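トップ > ものしりひろば > コンピューターのなかま > ロボットを動かすソフト

ロボットはどうやって「かたづけ」を考えるの?

おもちゃを箱に入れる。みなさんなら、すぐにできますね。ロボットが同じことをするときは、体の中でいくつものソフトが働いています。ソフトとは、コンピューターへの命令を集めたものです。

まず「見る」ソフトです。カメラの画像は、小さな色の点の集まりです。ロボットにとっては、はじめはただの数字です。
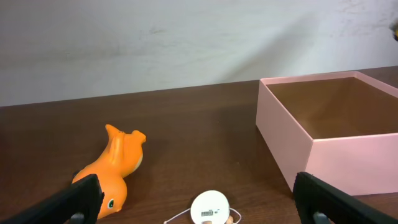

ソフトは、となりあう点の色をくらべて、色が急に変わるところをさがします。そこが物のふちかもしれません。オレンジ色のおもちゃと茶色のつくえは色がちがうので、ふちが見つけやすい組み合わせです。光がつくえに反射していると、明るいところを物とまちがえることもあります。

ふちがわかったら、次は「これは何か」を当てます。ハーカム(Hirkum)という練習用のソフトでは、おもちゃ1種類につき800まいの写真を見せておぼえさせます。向きを変えた写真もまぜます。横になったおもちゃは、立っているときと形がちがって見えるからです。

二つめは「計画する」ソフトです。どのおもちゃを、どの道すじで、箱のどこに入れるかを決めます。

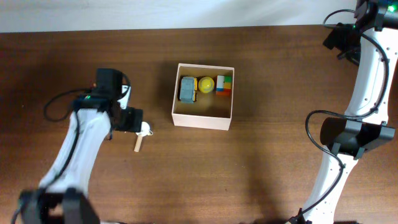

うでが2本あるときは、計画がむずかしくなります。右のうでと左のうでが同じ場所に来ると、ぶつかってしまいます。そこでソフトは、動く前に頭の中で(本当は計算の中で)うでを動かしてみます。ぶつかる道すじはすてて、別の道すじをためします。一つの動きを決めるのに、136通りの道すじを調べることもあります。

箱の中のあいている場所もたしかめます。前に入れた物の上に重ねると、くずれるかもしれません。

三つめは「動かす」ソフトです。計画どおりに、うでの関節を少しずつ曲げます。サンドラ(Sandora)というソフトの場合、1秒間に125回、関節の角度を調べて、ずれていれば直します。自転車に乗る人が、ハンドルを細かく動かしてまっすぐ進むのとにています。
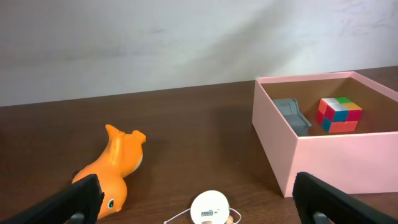 文・オリアン(Ó Riain)科学編集室 1/9/26

手もとのカメラには、つかむ物が大きくうつります。そのかわり、つくえの全体は見えません。高いところのカメラは全体が見えますが、小さな物の細かい形はわかりにくくなります。二つのカメラの画像を合わせて使うソフトもあります。

ひもがついたおもちゃは、とくに苦手です。ひもは細く、さわるたびに形が変わります。四角いキューブなら形が変わらないので、つかむ場所を前もって計算できます。

うまくつかめなかったときは、もう一度「見る」ところからやり直します。見る、計画する、動かす。この三つを何度もくり返します。

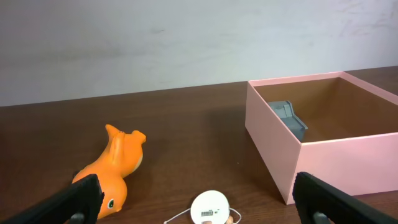

箱の中の灰色の物と、つくえの上のオレンジ色のおもちゃ。

ためしてみよう:おうちの人に、ことばだけで「おもちゃを箱に入れる」命令を出してみましょう。「手を右に10センチ」のように、短く言います。いくつの命令がいるでしょうか。

コメント
・まめ太:やってみました。命令が40こになりました。さいごに「はなす」を言うのをわすれました。
・3年生の母:「頭の中で動かしてみる」のところを、子どもが何度も読んでいました。
・ペンギン:ひもはどうやってつかむんですか?

新しい記事
・スカーネス(Skirnness)の灯台はなぜ光る
・センサーってなに?
・8月の自由研究ヒント集
・地図アプリが道をえらぶしくみ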